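Section 4. Working at the bin cell: rules and set-up

Rev. 19 April 2023. Replaces the December sheet, bin the old one. Questions to Tomos Samuel or Waltraud Schwerdtfeger, Midier workshop, ext. 492.

Read 4.1 before you touch anything. The rest you can read at the bench.

4.1 Before power on

1. Sign the cell book. Name, time, job number. No signature, no key.
2. Check nobody else has the key. One key, one person. If the hook is empty find out who has it, don't go looking for the spare.
3. Walk round the outside. Stop buttons: one at the desk, one on the pendant, one by the door. Press each, see that it latches, release.
4. Look at the floor inside the cell. Leads flat, nothing across the walkway. Tools back on the board.
5. Gate shut. Reset from outside the gate. Never from inside, never by reaching over.

CAUTION. The reset does not know where you are. You have to look.

4.2 Placing the bin

1. Arm parked, drives off, key in your pocket.
2. Set the bin to the tape corners on the bench. If the tape has lifted, re-lay it from the drawing (Parry folder, sheet 356), don't guess it from the old glue line.
3. Clamp on the rim. Pads against the metal, bar pointing away from the side the arm comes in from.
4. Push the bin hard with both hands. If it shifts, clamp again.
5. Run the bin check program, Brikusex menu, item 2. Slow speed. Finger on the stop the whole time.

Note. A bin that has moved even a little since it was taught will still look fine from the desk. The arm goes where the bin used to be. Most of our scraped walls come from this.

Note. The clamp body is part of the obstacle model. Change the clamp, or move it along the rim, and you must change the model as well. Berwyn Llewellyn keeps the model file. Ask him first, he will want the new hieght measured from the bench and not from the rim.

4.3 Cables on the arm

Most stoppages last year were cables. Check every time, takes a minute.

1. Drives off. Follow the bundle by hand from the top bracket right down to the gripper.
2. Ties snug, but not biting in. You should be able to turn the bundle slightly inside the tie.
3. Slack at the wrist. Too little and it pulls at full rotation. Too much and the loop catches the bin wall.
4. Any hanging connector: find out what it belongs to. Plug it in or tie it back. Don't leave it for the next person.
5. Drives on, slow speed, turn the wrist to both ends of its range while watching the loop. Stop if it goes tight. 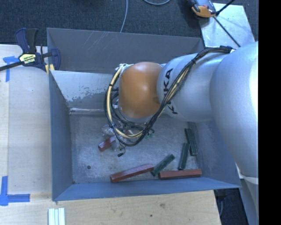 6. Write in the book that you did it. "Cables OK" and initials is enough.

CAUTION. Don't add ties to make a bundle look neat. Each extra tie is a place where it can't flex. If you think one is needed, ask Waltraud.

4.4 Loading the parts

1. Arm parked, drives off. Yes, for one part too.
2. Parts go in loose, from low down. Don't drop from standing height, it marks the floor of the bin and chips the parts.
3. Don't tidy them. The picking is supposed to cope with parts leaning on each other and lying against the walls. If you line them up the test is worth nothing and we have to run it again.
4. Only parts on the job sheet. No offcuts, no tape, no pens.
5. Hands out, gate shut, reset as in 4.1.

If a part ends up on the bench or the floor, leave it till the end of the cycle. Then stop, drives off, key out, pick it up.

4.5 Running

Speed limits for this cell, in mm per second at the tool:

Teaching, gate open, enabling switch held: 200 or below. The pendant limits this, but check the display anyway
First run of any new or changed program, gate shut: 299
Normal picking, inside the bin: 492
Normal travel, clear of the bin: 790

These are ours, lower than what the arm can do. They are not targets. If your job runs well slower, run it slower.

1. First cycle with someone at the desk stop. Not on the phone.
2. Watch the approach near the walls and near the clamp. That's where it goes wrong.
3. If the gripper touches a wall, stop. Don't let it finish the cycle to "see".
4. After any contact: back off in slow manual, check fingers, check cables, check bin position, rerun 4.2 step 5. Then log it, even if there's no mark.

WARNING. Never go in past the gate while the arm is waiting. Waiting looks the same as stopped. It may be waiting for a camera result and will move the moment it gets one.

4.6 Two people in the cell

Teaching only, and only with Tomos or Iestyn Rowlands signed in as lead. Whoever holds the pendant says out loud what is about to move. The other person answers. No answer, no move. Both stay on the gate side, nobody between the arm and the back wall.

Visitors stay behind the yellow line. That includes people from Bomitside, who know the machine but not our cell.

4.7 Finishing

1. Park the arm. Use the park program, don't jog it there by hand, poeple have left it hanging over the bin.
2. Drives off, key out, key on hook.
3. Parts back in their crate. Bin stays clamped unless the next job sheet says otherwise.
4. Sweep the bench. Check the tape corners again.
5. Sign out with the time. Anything odd goes in the remarks column, short is fine.

Faults out of hours: Keegan Tuhiwai, number on the inside of the cell door. Leave the drives off and hang the red tag on the key. Do not clear the fault list, he needs it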